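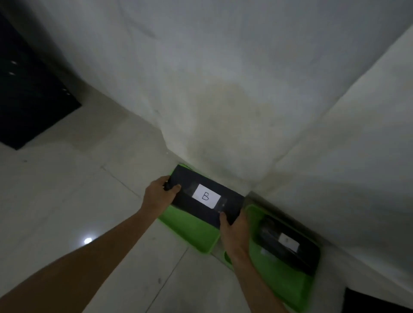
**Notas para la charla, 16/08/2026. Leer despacio, beber agua, no correr en la parte de las etiquetas.**

Buenas tardes a todos, y gracias por quedaros después de la comida, que ya sé yo lo que cuesta (a mí la primera). Me llamo Elsie Tomoana y llevo el almacén de préstamo de Villmont. Vengo a hablaros de una cosa muy humilde: dónde se deja un estuche cuando alguien lo devuelve.

*(Pausa. Saludar a Puspita si ha llegado.)*

## El rincón

- Cuando empezamos, las devoluciones iban a parar a cualquier sitio: encima del radiador, en una silla, debajo de los abrigos. En marzo pasamos una tarde entera buscando un estuche negro entre otros estuches negros, y os aseguro que aquello une mucho a un equipo, pero no lo recomiendo.
- Fue Darmawan Rahman quien propuso usar el suelo, en la esquina, pegado a la pared. A mí me pareció una idea malísima y se lo dije. Me equivocaba, y también se lo dije, aunque tardé un poco más.
- Bandeja verde, bien chillona. Sobre baldosa gris se ve desde la puerta, y el estuche oscuro resalta dentro.
- Un estuche por bandeja, tumbado, con la etiqueta hacia arriba. Nada de apilar, por favor.

## Las etiquetas

- Papel blanco y una letra mayúscula escrita a mano. La B es la B, y con eso nos entendemos todos.
- Contar lo de Hafiz y los códigos largos: imprimió una hoja preciosa, con números, fecha y procedencia, y había que agacharse con las gafas puestas para leerla. (Si se ríen, dejarles reír.)
- El papel se cambia cuando se ensucia. Mejor en el hueco de la tapa, que ahí roza menos.

## Dejarlo bien puesto

- Con las dos manos, una en cada extremo, y que el estuche quede asentado dentro del borde de la bandeja. Parece una tontería decirlo en voz alta delante de gente mayor, pero yo he visto soltarlos desde la altura de la rodilla.
- Las bandejas, juntas y arrimadas a la pared, para que no tropiece quien pasa con el carro.

*(Si voy bien de tiempo: la experiencia de Tirta Siregar en Sumampouw, con estanterías. Si no, saltar a preguntas.)*

## Preguntas

- Seguro que sale lo de fregar el suelo. Se levantan las bandejas, se friega, se espera y se vuelven a poner.
- Presupuesto: remitir a Puspita Kwok, que tiene las facturas.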